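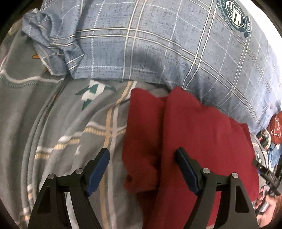 *Hegedűs*

## Chapter 6: The Bed Comes Last

Managers buy automation for the job they can picture, and most of them picture lifting. At the Flokinholm guesthouse group, 72 rooms spread over 2 buildings, the first machines went to the basement laundry, where a folding line took over the flat sheets in February. It was fast, it was loud, and it had firm opinions about corners.

Upstairs, the work stayed where it was. A bed somebody has slept in is a poor sort of workpiece. Plaid lies against stripes, a red cloth sits in soft lumps against the pillow, and the edges of all of them have to be found before anyone can pick one up. A room attendant does this while thinking about lunch. A pair of black fingers closing on the same cloth has to be told which fold is the top one, and how hard to pinch before the sheet comes along too.

This chapter is about what happened to the attendants in the meantime. Their job titles did not change. Their mornings did. Before the folding line, a shift began at the linen shelves with coffee and complaints. Afterward it began at a screen, which handed out rooms in an order that made sense to the folding line. The attendants at Lulelby, the smaller building, kept a paper list of their own for most of a year and were usually ahead of the screen by ten in the morning.

Management had expected to save 600 hours in the first season. It did save hours in the basement. A fair number of them turned up again on the second floor, where people now sorted linen by fabric so that the machine would not choke on a towel. Nobody had a budget line for sorting – it was simply called "helping the system."

We will return to Flokinholm throughout the chapter, and compare it with Jadow, a hospital supplier that asked its staff first and bought its equipment second. Before reading on, write down one task from your own job that takes your hands less than a minute. Keep the note. You will need it in Section 6.2, where you will try to explain that task to a machine.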